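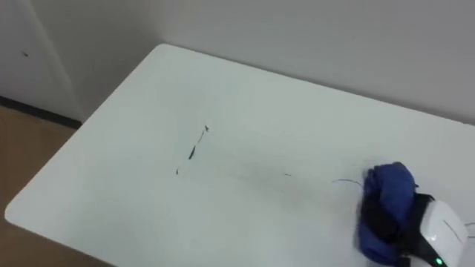
Rorkdale open afternoon: the cloth demo

I went along to Rorkdale in March because the invitation promised a robot that would "take wiping down off your hands". There were 40 of us on the list, and coffee until 1115. Irja Laitinen did the talking and Silviu Dinu sat at the laptop.

One gripper, one blue cloth, one white table. The marks on the table interested me more than the arm did. I asked whether they were meant to come off and got an answer about grip strength.

The cloth was held in a bunch, much as I'd hold it myself in a hurry. Laitinen says they have logged 600 runs. She didn't say how many ended with a clean table, and I did ask – twice.

Lucian Marinescu, next to me, thought it was promising. He buys for Stanciu, so we'll see if he signs anything. I'd want to see it on a kitchen worktop with jam on it first.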